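The last ferry in Bruston

When I came to live in Bruston I did not know that it had a ferry. I had rented two rooms near the church, and for the first month I walked each morning to the road bridge and over it to my work, which took me 40 minutes with the wind in my face. Then a woman in the bakery asked me why I had mud on my shoes. She told me to go down the steps behind the fish shop and ring the bell.

The bell is still there. It hangs on a green post, and under it is a board with the prices, which have been painted over so many times that the figures stand up from the wood. You ring, and on the other side, at Plurncombe, somebody comes out of a small hut, puts down a cup and gets into the boat. The river is 190 metres wide at this point. With a kind tide the crossing takes less time than the waiting.

I have lived beside rivers in three countries and I thought I understood them. The Vurier is different because it empties almost completely. At low water there is only a brown channel between two fields of mud, and the ferry must go out along a chain of posts and come back along another. Newcomers always think that the boat is going the wrong way. I thought so too, and I said it aloud, and I was told politely to sit down.

There has been a boat at this place for a very long time. The oldest paper that speaks of it is a complaint: a farmer had paid to bring six sheep across and only five arrived. Later there were two boats, and for some years a flat one for carts, pulled on a rope. The rope was taken away when the bridge was opened, and people in both villages expected that the small boat would follow it. It did not, because the bridge was built for the main road and not for them. From Plurncombe to the Bruston school it is a walk of ten minutes by water and more than an hour by land.

The present boat is called Coughlan, after the yard where she was built. She is made of larch on oak and she takes 12 passengers, or eight with bicycles. Her engine is younger than she is, but it does not sound younger. In winter there is a canvas roof, under which everybody sits with their knees together and talks about the price of heating. I learned a good part of my English there. I learned words for weather which I have not found in my dictionary, and I was corrected on the word "quay" by a child of seven years.

A good summer day brings 200 people, most of them walkers on the coast path. A bad day in February brings four, and these are always the same four. The fares from the walkers pay for the winter, or they did until the price of fuel went up. In June the parish announced that the landing on the Bruston side must be repaired before the next season, and that the work will cost more than the ferry earns in two years.
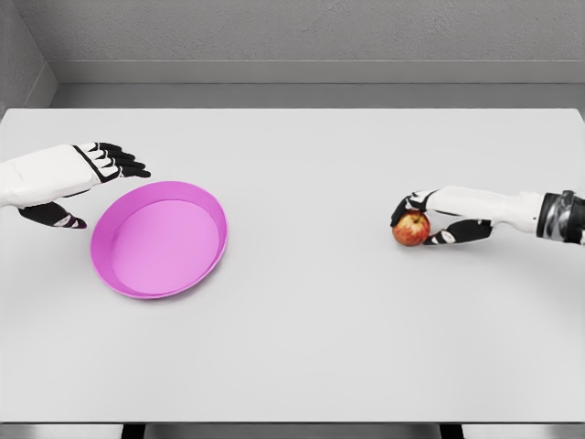 The landing is a simple thing, a slope of stone with 66 iron rings, of which only three are used now. The lower part has been sinking on one side, so that at half tide you step out of the boat with one foot higher than the other. Regular passengers do this without looking. Visitors hold out a hand, and somebody takes it.

A collection was started in the shops on both banks. The first 1000 pounds came in quickly, mostly in coins, and after that it became slower. There was talk of a new pontoon made of plastic, much cheaper, which could be brought in one piece on a lorry. Some people liked it. Others said that it would lie on the mud like a dead whale for half of each day - and I must admit that I am with them, although I have no better plan to offer.

I have asked myself why I care so much about it. I have a bicycle, and I could use the bridge again. But on the bridge I never spoke to anybody. In the boat I know who has a new grandchild and whose knee is bad, and once, when I had been in bed with a fever, the ferryman rang the bell on his own side at my usual hour, to ask where I was. I heard it through the window.

The repair will begin in the autumn if the money is found. Until then the boat runs every day from eight in the morning, and the last crossing is one hour before dark. The bell should be rung twice, not too hard. The crack in it is old.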